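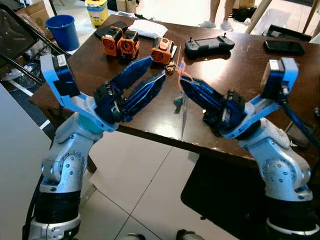
## Portable Work Lighting: Changes to Issue and Inspection

12/01/2024

The Facilities Safety Office has completed its review of portable work lighting and will replace the older handheld lamps now held by the Valton and Nendik sites. Employees who use a portable light in the course of their duties should read this notice in full and keep it with their equipment record.

The replacement model is the Elik 6, a rechargeable area light with a folding stand and a hanging hook. It was selected after a trial at Nendik that began in September. Crews there used it for night inspections, meter reading and work in the lower service passages, and their written comments are on file with this office. Most concerned the switch, which several users found stiff when wearing winter gloves. The supplier has since provided a larger button cover, and all units issued to staff will have it fitted.

### Collecting a new unit

Units will be issued from the equipment counter at each site. Please bring the lamp you are returning, its charger and any spare batteries. Lamps that cannot be located must be reported on Form 2597 before a replacement is signed out. Supervisors may collect on behalf of a crew, provided that each employee's name is entered in the log.

Headlamps are not affected by this change – they remain on the present schedule and will be considered separately next year.

### Charging and storage

- Charge the Elik 6 only in the cradle supplied with it. Cradles from the older lamps have a similar plug but deliver a different voltage.
- A full charge takes 3 hours. The indicator turns from amber to green when charging is complete.
- Store units upright on the shelf, with the stand folded.
- Lights kept in vehicles must be brought indoors overnight during freezing weather.

### Inspection

Every unit will carry a numbered tag and will be inspected every 12 months. The inspection covers the lens, the seal around the battery door, the hook and the charging contacts. Between inspections, users are expected to check the lens and seal before each shift. A light with a cracked lens or a damaged seal must be taken out of service immediately and handed in at the counter with a red tag attached. Do not attempt repairs with tape or sealant.

The Elik 6 is not approved for areas where flammable vapor may be present. The fixed fittings and the marked Kiss lanterns remain the only lighting permitted in the solvent store and the fuel room at Valton. This restriction applies to contractors as well as employees, and supervisors should raise it during the site briefing.

Questions about the exchange, including requests for additional units, should be directed to Attila Katona, Equipment Coordinator, through the internal mail or at the Valton counter. Requests for more than six units require the signature of a department head.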